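Suche Suchbegriff eingeben Los

Macht Schach wirklich schlau?

Bestimmt hast du das schon gehört: Wer Schach spielt, wird besser in Mathe. Das sagen Eltern, das sagen Lehrerinnen, das steht auf Plakaten von Schachclubs. Aber woher wissen die das eigentlich?

Stell dir eine Schule mit 400 Kindern vor. Ein paar davon gehen in die Schach-AG, und ihre Mathenoten sind besser als die der anderen. Beweis fertig? Nein. Vielleicht gehen nämlich vor allem die Kinder in die AG, die sowieso gern knobeln. Dann waren sie schon vorher gut in Mathe, und das Schachspielen kann gar nichts dafür.

Wer es genau wissen will, muss losen. Eine Gruppe lernt Schach, die andere macht in derselben Zeit etwas anderes, Dame zum Beispiel oder Musik. Am Ende rechnen alle die gleichen Aufgaben. Solche Versuche sind mühsam, und oft bleibt vom großen Unterschied nur wenig übrig.
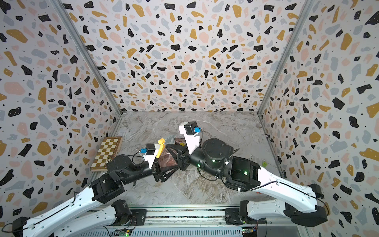
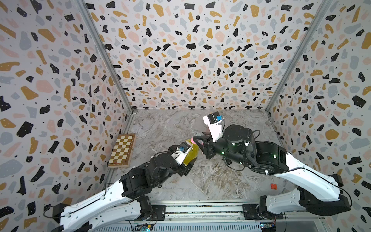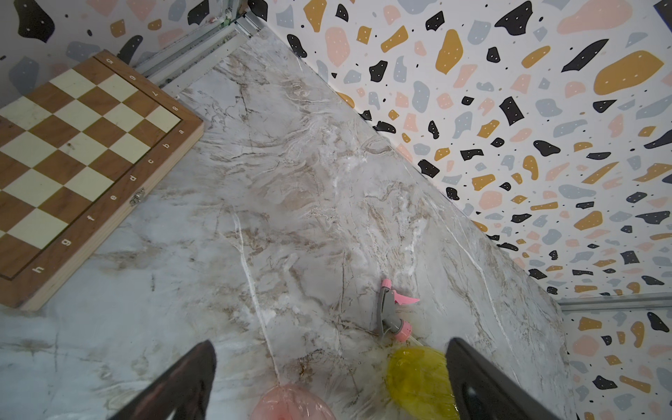 Hanne Kárason findet das zu streng. Beim Schach lerne man, erst zu denken und dann zu ziehen, schreibt sie uns, und das helfe doch überall.

Kann sein. Aber „kann sein“ ist noch kein Ergebnis. Wer viel Schach übt, wird ziemlich sicher besser im Schach. Ob er deshalb auch bei der Textaufgabe länger nachdenkt, müsste man erst prüfen – und zwar an vielen Kindern, nicht bloß am eigenen Cousin.

Frag also ruhig nach, wenn dir jemand erzählt, ein Spiel mache klug: Mit wem wurde verglichen? Wurde gelost? Und verkauft derjenige vielleicht Schachbücher?

Spielen darfst du trotzdem. Spaß muss man nicht beweisen.

Kontakt | © 2018 Murkuton Kinderseiten | Nach oben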